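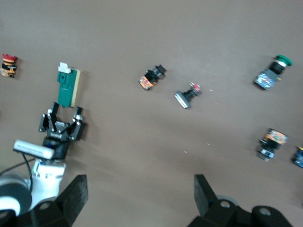 Two arms, one table: Lenka Kollár on writing the rules down

Got Lenka Kollár on the phone between shifts at Stisto, where she looks after the two-arm sorting benches. Switches, push buttons, e-stops, all tipped out on a brown tabletop and picked by colour and type.

First thing she wanted to talk about was the stop buttons. Not the ones wired to the cell - the ones that are just parts.

"A red mushroom head lying on the bench looks live to a new person. They'll hit it. So our rule is the real stop is never on the table, it's on the post, with a yellow collar, and you touch it before you start."

Next, handovers. One arm holds the part upright and still, the other comes in. Never both moving. "Kamil wanted them both going, to save time. We had 14 dropped modules in one shift. Went back to one."

Cables? She laughed. Wrist camera cables get checked every 10 shifts, slack enough for full rotation and no more. Ihor Dmytriv keeps the sheet. It's taped to the door, coffee on it.

The written version is two pages, last revised 3 February 2023. Terkosbridge asked for a copy and she sent it, but told them to redo the speeds themselfs. "Those numbers are for our fingers and our parts. Don't borrow them."

Anything she'd change? Lighting. Silver heads throw glare and there's no rule for it yet. She's hoping to have a draft by March, if Kamil gives her the bench for a afternoon.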